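Ticket 2579
Subject: Wrong reading shows on the parish daily readings page
Opened by: Emese Bakos, parish office, Gristdale
Assigned to: Tadeusz Tokarz, Hernus web support
Product: Voicu lectionary plug-in
Opened: 09/09/2022
Status: Closed, with one item carried over

Problem as reported

The readings page on our parish site is one day ahead in the evening. People who open it after supper to pray with the Gospel of the day get the next day's passage. The psalm is also one day ahead. The saint of the day at the top is correct, so the two halves of the page don't match. Three people from the Bible study group told me about it and I then saw it myself on the office computer and on my phone.

I also have a second problem that may be separate. The reflection under the Gospel is sometimes missing, and there is only a blank space with the word "Reflection" over it.
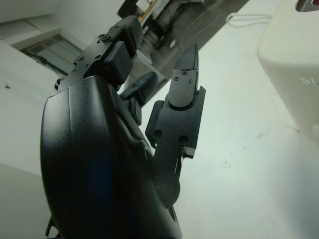 I have not changed any settings. The last person to touch them was my predecessor, in January, when the site moved to the new host.

Reply from Tadeusz Tokarz

Thank you, the detail about the saint being correct helps. The saint line and the readings come from two different places. The saint line uses the clock in the site settings. The readings use the clock on the server, and when a site is moved that clock can end up on universal time. For Gristdale that would put the readings ahead from early evening until midnight.

Please do the following and write back with what you find.

1. Log in and open Settings, then General. Write down the time zone shown there.
2. Open the Voicu page and look for the line "Calendar day begins at." Write down the time zone next to it.
3. On the same page, tell me which calendar is picked. It should be the one for your diocese, not the general one.

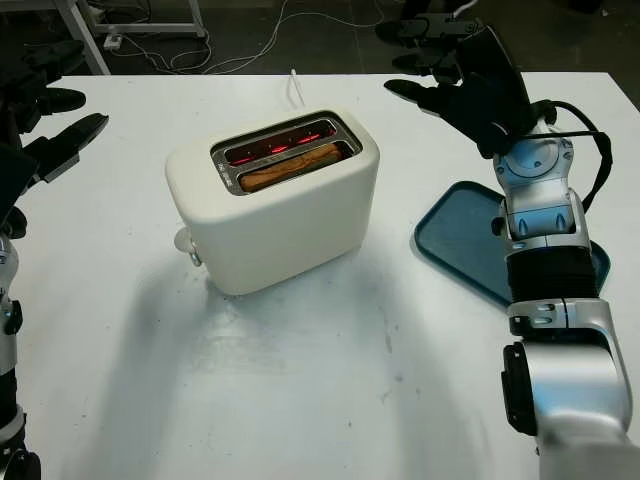 Please don't press "Rebuild calendar" yet. It clears any feast days that were added by hand, and I see your patronal feast is one of them.

Reply from Emese Bakos

General settings: the correct local time zone. Voicu page: UTC. The calendar is the diocesan one.

I looked at the missing reflections too. They are missing on weekdays only. Sundays are all there as far back as I checked.

Reply from Tadeusz Tokarz

That confirms the first problem. I changed the Voicu time zone to match the site and cleared the page cache. Please check tonight after eight.

For the reflections, I went through the log. The plug-in asked for 356 weekday texts and 59 came back empty. All of the empty ones have a first reading with a split verse range, where the passage stops and picks up again later in the chapter. The plug-in can't match those to the file name of the reflection, so it prints the heading and nothing under it.

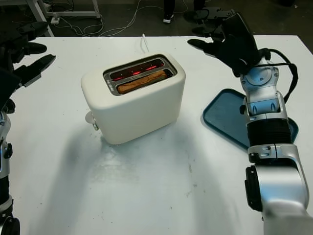
There is a setting called "Match by date" on the Reflections tab. I turned it on for your site. It ignores the verse range and uses the date alone. The one drawback is that a day with two sets of readings, such as a vigil and a daytime Mass, will show the same reflection for both.

Reply from Emese Bakos

Checked at 8:15 and again at 10:40. Gospel, psalm and saint all agree on both the phone and the office computer. The weekday reflections I tried are back — I tried nine of them.

The Christmas vigil does show the daytime reflection, as you said. We can live with that, but Father would like it fixed before Advent if possible.

Closing notes

Cause 1: server clock on UTC after host move. Fixed by setting the time zone in Voicu.
Cause 2: split verse ranges not matched to reflection files. Worked around with "Match by date."
Patronal feast checked and still in place.

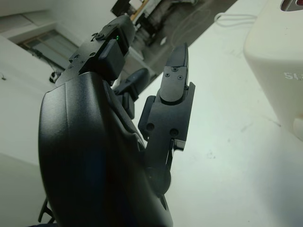 Carried over

Vigil and daytime Mass share one reflection. Moved to ticket 2581 with the plug-in developer. Emese Bakos will get a copy of any reply.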